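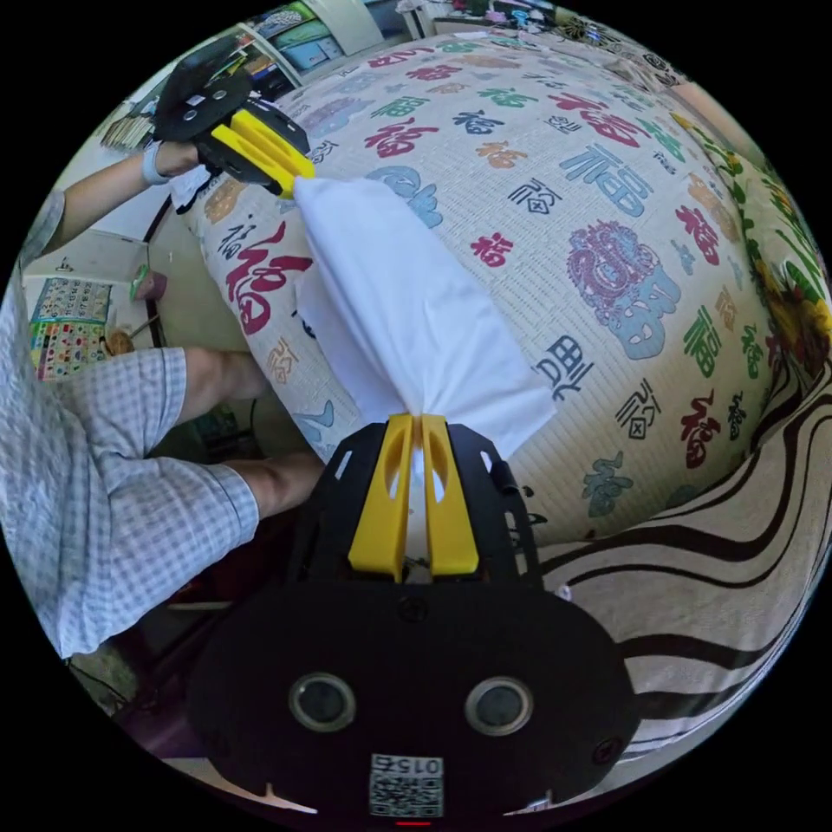
How Cotton Becomes Cloth

Cotton is a plant fiber. It grows around the seeds of the cotton plant, inside a case called a boll. When the boll is ripe, it splits open. In many places the picking starts in September.

A machine called a gin pulls the fibers off the seeds. Next, the fibers are combed straight and twisted into yarn. Twisting makes the fibers grip each other – a single fiber is weak, but yarn is strong.

A loom then crosses two sets of yarn. The long ones are the warp. The ones going across are the weft.

87 shares
3 comments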